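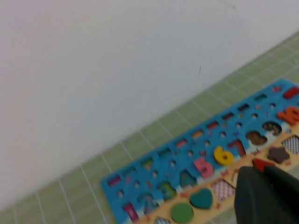
The letter from Haugen came in December, addressed to Pieter Motaung, and said that his card details had been among those taken. He read it at the kitchen table. It offered him ten pounds and a year of monitoring, and gave a claim number, 1145. His daughter's blue puzzle board was out on the green cutting mat, the row of coloured pieces along its top edge, and he put the letter down beside it while he looked for his glasses.

He had shopped at Haugen once, in Stiltport, for a kettle. The bank said that 57 payments had gone through since then, all to a firm called Plakov. They came to roughly £2000.

He rang the helpline. The man who answered gave his name as Guangming Cheng.

"Did you keep the receipt for the kettle?" he asked.

"No."

"Then I can put you down for the ten pounds."

"And the rest?"

"That would be Stirnau. They ran the tills." He read out a number, slowly, and Pieter wrote it on the envelope.

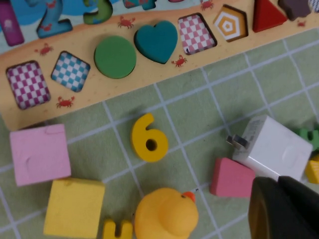
The board with the crabs on it, on the same mat.

Stirnau's line was closed until nine. Pieter filled the kettle – it was a good kettle – and read the form again while it boiled. Then he signed it and went to find a stamp.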